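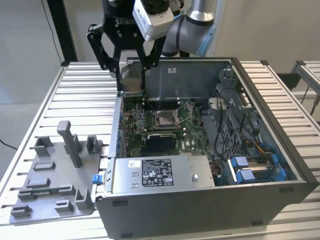
Re: Open afternoon at Wirkdale, did anyone go?

From: Albertina Barreto
To: Kanari repair and reuse list

Bienvenido Bautista wrote:

> Hi all, I saw the notice for the open afternoon at the Wirkdale
> workshop but I was stuck at the Pistavgate store until closing. Did
> anyone from the list make it? I'd love to know if the robot takes
> computers apart for real or if it's mostly a video on a big screen
> with a robot standing next to it. Also is it worth me dragging Khoa
> along if they run another one? He fixes more desktops than the rest
> of us put together and he is hard to impress.
>
> Bienvenido

Hi Bienvenido, hi everybody,

Yes, I went! And no big screen video, I promise. Tươi and I drove over together (she drove, I ate the sandwiches) and we got there a little before 3, which was good timing because they were between groups and we could get right up to the rail.

So the setup is one arm over a slatted aluminum table, and they had a Dell tower lying on its side on it with the side panel off. If you've ever opened one of those office desktops you know the look, blue latch, blue tabs on the drive caddies, everything meant to pop out without tools. That turns out to be a big part of why they picked that kind of machine. Hậu Đoàn, who was running the demo, told us they went through a pile of donated towers and settled on the ones where a person can do most of the job with their fingers, and then they worked on what two robot fingers could manage.

And it is just two fingers, a black Robotiq gripper with a little white camera bolted on next to it. I had been picturing something with a hand! Tươi asked right away how it can do anything with a latch if it hasn't got a thumb, and Hậu laughed and said that was the question they get the most. His answer was that you plan the pushes and the pulls as separate moves, and you give up on doing it the way a person would. I thought that was pretty neat. I'm forever using one hand to hold the case still and the other one to swear at it.

The part I liked best was watching it come down into the case. It's slow. I mean really slow, my coffee had gone cold by the time the fingers were down by the metal bracket at the back. They told us they run it at that speed on purpose when there are visitors, and that it goes quicker on a normal day, though I didn't see that so I'm only passing it on. It was kind of tense to watch, like when somebody else is playing that game with the buzzer. A kid next to me was holding his breath.

The processor socket on that machine was empty, so if you're wondering about delicate stuff like CPUs, I can't tell you much. I did ask. Hậu said they want the easy wins first, meaning drives, memory and cards, and they'd be happy if a person finished the rest. The power supply is on his list too but he made a face when he said it. All those cables! There were black ones looping over from the drive area to the motherboard and I did wonder how you teach a robot to leave a cable alone. His short answer was "we're working on it."

Next to the computer there's a gray 3D-printed plate with a bunch of blocks and posts sticking up from it. Tươi, of course, wanted the print file before she wanted anything else. They said they'd think about sharing it once they stop changing it every week, so Tươi has written her address on a sticky note and left it with them, and I would bet money she follows up.

A few things people asked me to find out before I went:

Can we bring them our dead towers? Yes, if they're desktops and the drives have been wiped or pulled. They'd like several of the same model if possible, odd ones are less use to them. Mokgethi has a shelf full in the back and I already mentioned it to them, hope that's okay.

How many have they done? The sign by the door said 2264 practice runs so far, and they want to reach 3000 before they change anything big. A run can be one small step, like going for one caddy, so please don't go telling people that's 2264 computers. I made that mistake out loud and was corrected very kindly.

Is it going to replace us? I asked that one half joking. Hậu said no repair shop our size would want it, it's meant for places that get the same desktop by the truckload. Make of that what you like. I came away thinking I'd be glad to hand over the boring part and keep the part where you find out what's wrong.

Was there food? Cookies, gone by 4. Come early.

I do have one gripe, and I said so on their comment card. You couldn't hear a thing from the back row. There were too many people talking at once and the person explaining had her back to half of us. Once the crowd thinned out it was fine, and everybody there was generous about answering questions, even my dumb ones. But if you bring a group, get to the rail or you'll miss most of it.

They're talking about another open afternoon in March. Bienvenido, definitely bring Khoa. I want to see his face when it goes for a latch. If there's enough interest I can ask about a time for just our list, so reply here (to the list please, not only to me, I lost two replies that way last time) and tell me if you'd want a seat in a car. Tươi has room for three.

Oh, and whoever left the long screwdriver with the yellow tape in my bag after the last repair night, I still have it.

Albertina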